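I think community theaters should stop posting cast lists at midnight. There, I said it.

I've been auditioning in and around Pruddale for long enough to have seen every version of this. You sing your 16 bars, you read the scene with somebody's nephew, you go home, and then you sit up refreshing a web page until your eyes hurt. Last December I did exactly that for a production of Szilágyi, a new chamber musical going up at the Trokdale Playhouse (250 seats, terrible parking, I love it). The list came up at 12:40 in the morning. I got the aunt! I was thrilled! And then I lay there wide awake till four with a matinee the next day.

The friend I'd carpooled with didn't get cast, and she found out alone in her kitchen in the middle of the night. I don't think directors mean anything by it. They finish arguing, somebody types it up, and up it goes. But would it kill anyone to wait until 10 the next morning?
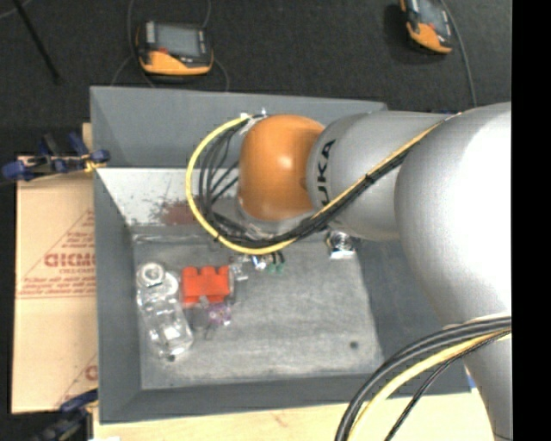
Orange and silver robot arm over a gray bin.

Gerardo Sala, who directed me in two shows and yelled at me in both, thinks I'm being soft. His line is that actors will be up all night anyway, so you may as well put them out of their misery. I see his point, but if I know the list is coming at 10, I can sleep. Maybe not well, but I can sleep. What I can't do is sleep through "sometime tonight, probably."

And while I'm at it, please send the people you didn't cast a note. It can be two sentences. I once took the train out to Bernau when I was living over there, for an English-language revue in a room that held maybe a few dozen folks, and they wrote to every single person who'd auditioned. I didn't get in, and I still tell people to go see their shows.

Trokdale is holding auditions for the spring musical soon and I'll be there with my binder and my sensible shoes. If the list goes up at midnight again I'll be refreshing like everybody else, and grumpy about it.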